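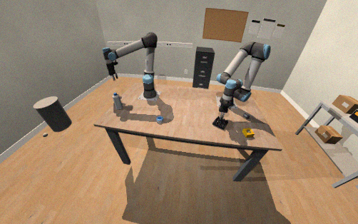 Shopfloor & Bench Forum > Working Life > Automation

Thread: Two arms going in on our packing bench, what happened at yours?

bench_otter
Posted April 19, 2020

Hello all, long time reader, not much of a poster. I work at Hodden, on the kitting side, which means we put together small mixed orders by hand. A bottle, a cup, a couple of loose bits, whatever the sheet says, into a tray and off it goes. There are 13 of us on the benches and we've just been told that one bench is getting a pair of arms with two-finger grippers, one each side, so they can share the work between them.

Management have been fairly decent about it, I'll give them that. We had a talk, we were shown the layout as a computer mock-up, we were told no jobs are going "as part of this phase". It's the word phase that's keeping me up at night! I've done this job for six years and I like it, I like who I stand next to, and I can't work out whether I should be putting my name down for the training or keeping my head down.

So if you've had this at your place, what changed for the people? I'm not after sales talk, I've had plenty of that.

saltmarsh_pete
Put your name down. Today, if the list is open.

We had arms put in at Salow and the ones who went on the training are the ones who now get asked things. The ones who didn't (me included at first, I was in a right sulk) ended up feeding trays and being told to stand behind the yellow line. Same pay, but it felt like going backwards. I did the training the second time round and my days are a lot better for it.

quietlathe
Bit rosy, that. I did the training as well and what I got was the same wage and a phone that rings when the thing stops at ten at night. Ask what the training is worth in money before you sign anything. Get it in writing.

saltmarsh_pete
Fair point about the phone. We don't have call-outs so I hadn't thought of it.

mrs_tumbler
I'm on the other end of this, I'm a team leader, so throw your rotten veg now and get it over with.

What surprised me was how much the bench itself had to change. With people you can plonk things down anywhere. Someone leaves a cup near the front edge and a bottle off at the far end and the next person just picks them up without a thought. With arms we had weeks of arguing about where everything lives, how far each one can reach, and what happens when both want the same bit in the middle. And the people who knew the answers were the packers, every single time. The engineers were lovely but they'd never packed a mixed order in their lives.

So my advice to bench_otter is get in early, while it's still a mock-up. It costs next to nothing to shift a tray on a screen. Once it's bolted down you'll hear "we'll look at it next time" until you retire.

bench_otter
Oh that's really useful, thank you! They did ask for comments and I don't think any of us sent one in. What sort of thing should I be looking for?

mrs_tumbler
Light, for one. We had a bench where a bright light threw the arm's own shadow straight across the parts and the camera system sulked about it all winter. Dark parts in a dark shadow, hopeless. If you've got anything small and dark in your kits, ask how it's going to be found.

Then small scraps. You lot sweep bits of broken packing off with your sleeve without noticing. Ask whose job that is when there aren't any sleeves.

And ask where the person stands. On ours there was a filing cabinet behind the bench and it got left where it was, so all the paperwork was suddenly on the wrong side of two moving arms. We had to stop the line to get at a delivery note. I could have wept.

grumblethorpe
I'm going to be the miserable one. I was at Derkach when they did this and we went from 39 on the floor to a good deal fewer by October. Nobody got sacked, they just never replaced anyone who left. It was always "natural wastage". You look up one day and the canteen's half empty and there's no one to have a moan with.

I'm not saying don't do the training. I'm saying ask what happens to the vacancies. That's where it goes.

saltmarsh_pete
Was that the arms though, or was it orders dropping off? Derkach had lost a big customer by then, from what I heard.

grumblethorpe
Bit of both. But they'd have hired again when the orders came back, and they didn't, they bought another pair of arms.

pinwheel_sal
Can I put in a word for my wrists? I packed bottles for years at Nernimo, up to 4000 on a heavy shift across the whole line, and I had both hands strapped by the end of it. The arms took over the bottles and left us the fiddly stuff, and I have never once missed those bottles. I can open a jar at home again!

The thing I do miss is the chat. You used to face each other over the bench, and now there's a machine where my mate stood. We still have our breaks together but you save up all your gossip and then there's no time to get through it.

quietlathe
This is the bit I agree with. Ours moved the radio away as well, for "concentration". Took a fortnight of complaining to get it back.

bench_otter
The radio is going on my list, right at the top haha.

So far I've got money for the training, call-outs, vacancies, the light and the little dark parts, who clears up, and where we stand. I'm going to ask for the mock-up to be put up on the big screen in the canteen so everyone can have a go at it, including the ones who swear they don't care.

grumblethorpe
Ask about the vacancies first. If you leave it till last they'll run out of time, funny how that works.

mrs_tumbler
I'd do it the other way about, personally. Start with the bench questions, they're easy to say yes to and it gets the room talking. But do get an answer on the vacancies, grumblethorpe's right that it matters, and a decent manager shouldn't mind being asked.

grumblethorpe
We'll have to differ on that one.

bench_otter
I've put my name down for the training, by the way. Two of us have so far. Will report back once we've had the meeting.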